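Two Arms, Four Yellow Bins: A Few Weeks with the Zadalport Bench Kit

Review by Corina Tanner
25 June 2023

I fix small appliances for a living, mostly coffee grinders, fans and the odd sewing machine, and the part of the job I like least is sorting. Every repair leaves you with parts that need to go somewhere. So when Urs Mösli, who has the workshop next to mine, asked if I wanted to share a two-arm bench kit with him, I said yes before he had finished the sentence.

The kit is the Zadalport, sold as a pair of tabletop arms with a small camera on each wrist, a power supply, and software that you train by moving the arms yourself and letting them copy you. We added yellow plastic bins and a steel tray of our own. I wanted to know one thing: can it do the dull chores of a small repair shop yet? I'm happy to report that the answer is a lot closer to yes than I thought it would be, with some big holes in it.

Setting up

Plan on an evening. The arms clamp to the table edge, and Zadalport gives you decent printed instructions for that part (the software manual is another story, more on that below). The clamps are excellent. I leaned on one of the arms by accident while reaching for my tea and it stayed exactly where it was.

You need more table than you think. The arms themselves don't take up much, but their elbows swing out, and anything you leave beside them will get pushed sooner or later. We cleared 60 inches of width and I wouldn't go smaller.

Teaching it a job is the fun bit. You take hold of the arms, do the task, put everything back, and do it again. And again! Our first job was moving small motors from one bin to another, and we gave it 40 runs before letting it try alone. It got the idea right away and the details rather slowly, a bit like me with my first apprenticeship.

Reaching into bins

Bins are harder than an open table, and I hadn't appreciated how much harder. My hand bends around a rim without any thought from me. A gripper has to come in at a sensible angle, stay off the walls, go deep enough to get its fingers on either side of the part, and then come out the same way. Shiny plastic doesn't help either, with bright spots of glare that move about as the wrist does. I now keep the lamp off to one side and the misses have gone down.

The fingers are blunt and thick, good for anything with a body you can squeeze. Motors, knobs, batteries and plugs are all fine. A washer lying flat in a corner is hopeless, and screws are a lottery.
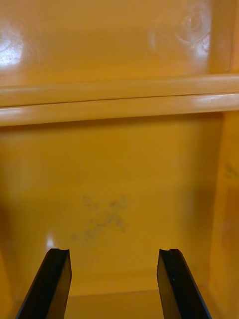 Wires, the real test

If you want to know whether a machine is ready for a shop floor, give it a bundle of wires. A motor has a shape and keeps it. A bundle has a new shape every time you put it down, and whatever you lift brings its neighbors along. Half of my work is wires, so this mattered to me more than anything else on the list.

I kept a tally over our trial, and I'm glad I did, as my memory would have been far too kind. We ran 193 attempts at picking something up and putting it in the right bin, with hard parts and wires mixed together. The hard parts went well enough that I stopped watching them. The wires had me hovering with my hand over the stop button. A fat bundle gripped near the middle usually made the trip. A single thin lead might be carried over beautifully, or dragged along by one end, or left behind while the arm went through the whole motion with nothing in its fingers and set that nothing down very gently. I have grown fond of it for that.

Two arms make a real difference, though. With one arm you can only pull, and a snagged wire just drags the rest of the pile after it. With two you can hold the bundle and tease the lead out, and when we taught it that move it picked it up far better than I had any right to expect. I called Urs over to look and he stayed for an hour.

The layout counts for a lot too. We tried a long row of bins first and the arms kept getting in each other's way. Bins in pairs at either side with the tray in the middle works much better, and a sheet of white paper in the tray takes away the steel's reflections. Cheap fix, big improvement.
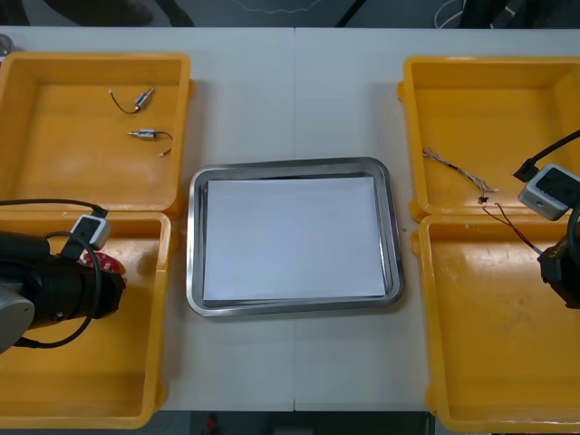
Margareta Matei wrote to me after reading a draft of this and thinks I'm too easy on it. Her view is that a job you have to stand beside is still your job, and that she could clear a bench of motors and cables in the time it takes the arms to warm up. She has a point about speed. I'm faster too, by a long way. But I can walk away from the hard-parts sorting now and do a proper repair at the next bench, and that is a thing I could not do in January.

What I'd like to see fixed

The software manual reads as if three people wrote it in three different rooms. The stop button is on the screen and on a foot pedal, and the pedal costs extra, which I think is wrong. The camera cables are stiff and need tying back with care or they creep into the work. And I'd love a set of slimmer fingers in the box. Prantl makes a pair that fits, and I've ordered them.

What about the house?

Everybody asks. I did try it at home for a weekend, on socks and cutlery. Cutlery, yes, if the forks are spread out. Socks, sort of: it can put them in a basket, it can't pair them, and I spent longer straightening them out for it than I'd have spent doing the wash. I wouldn't buy it for the kitchen.

For the shop, at 680 a month split between two of us, I've kept it, and Urs has started teaching it to load his battery charger. If your parts are chunky and your patience is good, try to get a day with one. Bring your own bins, and bring the worst tangle of wire you own.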